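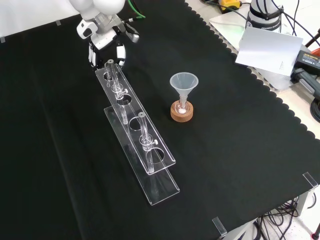 The Tristine is a pair of handheld controllers and a software package for teaching a two-arm setup by remote control. You move the handles, the arms follow, and the software records the run so you can train on it later. I used it for a glassware job I would normally teach by pushing the arm through the motion by hand. The clear rack stands on black cloth with a funnel next to it, and the fingers have to come down from above to the top of the glass without bumping the acrylic. Small errors in the handle show up right away in a job like that.

Setup took almost 20 minutes, most of it spent matching the handles to the arms. The manual covers this on one page and skips the part where you set the zero position. I found the answer in a forum post by Kaja Lukoševičius, and I would read that before you start.

Control is good. The slow mode cuts your hand motion down enough that you can line up over a hole in the rack and stay there. Turning the wrist is less good. Past a certain angle the handle gets awkward and you have to clutch out, turn your hand back and pick up again. Those pauses are saved in the recording, and you have to trim them yourself. 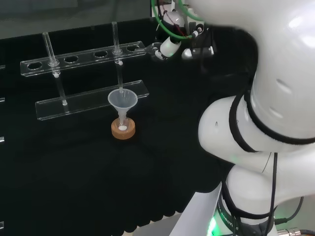
Rack and funnel seen from above the work, with the white arm on the right.

Depth is the hard part. Clear acrylic and glass are difficult to judge on a monitor, and the black cloth helps only so much. I did better standing where I could see the table directly - the handle cable is just long enough for that. There is no force feedback on this version. Guiding the arm by hand, you feel contact. With the Tristine you have to watch for it.

I kept 12 clean recordings from my first afternoon. Birutė Ozoliņš had never used the handles and got her first usable one on her third try, which is faster than I managed.

The price is $921, and the foot pedal is another $233. Get the pedal. Clutching with your thumb moves the handle slightly, and with glass in the grip that matters. The Lasaritz kit costs less but drives only one arm.

I would buy it again for two-arm work. For one arm and simple pick and place, hand guiding is still quicker. A firmware update for the wrist is promised for September.

Related reviews
Lasaritz single-arm teach kit
Baranauskienė adjustable foot pedal
Trimming recorded runs: three free editors

Posted 20 May 2022 | Contact | © Jondirdale Bench Reviews | Back to top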